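Gulider gallery – teaching a robot its way around a lounge room

Hi all, and welcome back to the gallery! I've spent most of May collecting practice runs for Gulider, our little learning project at Trirden, and I finally got organised enough to put some of the pictures up. Everything on this page is from the simulator. The real arm is down at Andwood and I only get it two mornings a fortnight, so I do the bulk of my collecting at my desk with a cup of tea going cold beside me.

The way it works is pretty simple. I drive the robot myself, the software records what the cameras see along with every move I make, and later on the model tries to copy me (bad habits and all, I'm afraid). Our target for this set is 500 runs and I've got 245 in the bag. Some evenings they just fly by – and then I get one where I fumble the same approach over and over and have to bin the lot.

I've been using the house we call Charvát, mostly because I like the colour of the place, but also because there's a good mix in it: brick, plain painted wall, timber underfoot. My favourite thing is the floorboards. All those knots and swirls give the model plenty to look at, and I'm hoping it learns to ignore them and get on with the job. We'll see!

I keep the slow bits too, by the way. I used to trim out any stretch where I was only moving about or lining myself up, then found I'd thrown away the parts the model was worst at. So now the whole run stays in, dawdling included, and I only bin the ones where I've properly lost the plot. If you're collecting your own, save the raw recording before you start tidying. I learnt that the hard way and it cost me an entire evening.

Okay, enough from me. Three from the Charvát set:
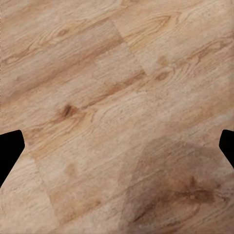
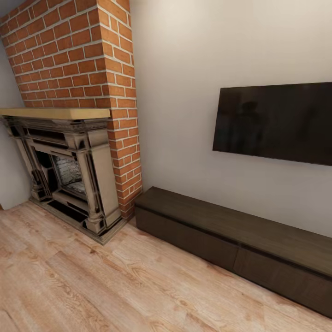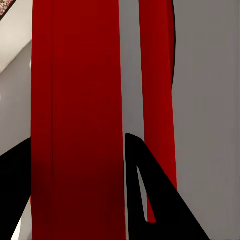
Top: nothing between the fingers yet, just floorboards. Middle: the brick fireplace, with the telly on the wall to the right. Bottom: in close, with a finger either side of the wide red bar.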